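Brusholm Science Outreach Group: notes from the February meeting

Mimoza Atanasov in the chair, Annick Vachon taking notes (so blame me for any muddle). We began at 11, once everyone had found a cup of tea.
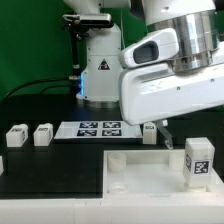 Mimoza opened with the Zemdale school visit, which took up most of our time, and happily so. The pupils have sent in 210 questions, bless them, and we can answer perhaps 100 on the day. Annick will sort them by topic and send the list around before Saturday. We talked for a good while about the cover of the question booklet, and agreed on plain green, the same sort of green as the backdrop behind the white robot arm, with black lettering and no clip art this time.

**Talks.** Two speakers are confirmed, both from Nudden. Mimoza would dearly love a third, ideally somebody who works on soil or rivers, and asked us all to think of friends we haven't pestered lately.

**Omerović grant.** The form is half done. Mimoza has the budget page and Annick the letter of support, which still needs a signature.

**Last visit.** Lovely thank-you cards were passed around. It was felt that we talked too long before letting the children ask things, and we'll try to do better!

**Next meeting:** same room, March. Annick to book.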